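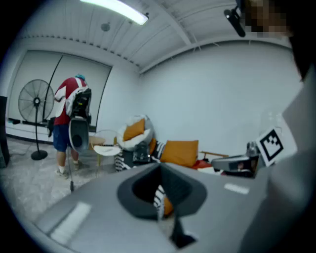
Izzati Lau replied that the side table had rocked before the furniture was moved, and asked that the ticket not be closed on the strength of the new layout alone.

Ticket 277
Site: Broltodton, furnished lounge
Category: Furniture and fittings
Priority: Normal
Opened: 26 May 2023
Opened by: Puspita Wuisan
Assigned to: Kartini Liem

Summary of request
The requester reports three matters in the lounge. The round side table with the white top rocks when anything is set down near its rim. The black-and-white blanket slides forward on the seat whenever someone gets up. The pedestal fan, in its usual position, disturbs the lower edge of the window shade when run at the higher speed.

Entry 1 - Kartini Liem
The side table was turned over and the feet were checked. One of the felt pads was missing and another had worn thin. Both were replaced from the spare parts packet supplied by Mangundap. The table was then tested on the hard floor and on the rug in the hallway. It stood level on the rug but a slight movement remained on the floor. The requester was advised to keep heavier items, including full cups, towards the centre of the table top.

Entry 2 - Kartini Liem
With regard to the blanket, the current practice is to lay it over the seat without fixing it in place. Occupants are in the habit of putting bags down on it as they come in, and the weight draws the fabric towards the front edge. A non-slip underlay (Plenby, cut to size) has been ordered. Until it arrives, the rear edge of the blanket should be tucked well down behind the cushions.
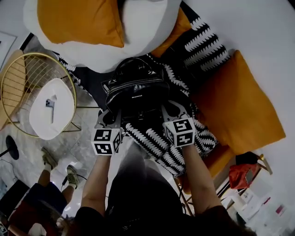
Attachment 2: Black handbag on the patterned blanket, side table to the left.

Puspita Wuisan commented that tucking the rear edge had helped, but that the blanket now sat crooked - the pattern no longer ran parallel to the front of the seat. She asked whether a larger blanket could be considered.

Entry 3 - Bayu Goh
A larger blanket is not recommended at this stage. It would reach the floor at the front and would need to be folded under each time the room was vacuumed. The matter will be reviewed once the underlay has been fitted.

The fan was examined the same afternoon. The base is sound and the grille is secure. The shade is a Zorkeck roller type and is not weighted at the bottom, so a direct draught will move it.

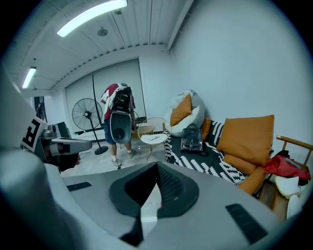
Two options were put to the requester: to keep the fan at low speed, or to angle the head away from the window and leave a clearance of 200 mm between the grille and the shade. The second option was preferred. Occupants are asked not to leave the fan lead across the walkway.

Outstanding
Side table: levelling foot requested from Mangundap. Open.
Blanket: awaiting underlay. Open.
Fan: settled by agreement with the requester. Closed.

Lieven Hoekstra noted that a similar complaint about the shade was lodged in February and asked that the two records be linked. Link added by Bayu Goh.

Status: Pending parts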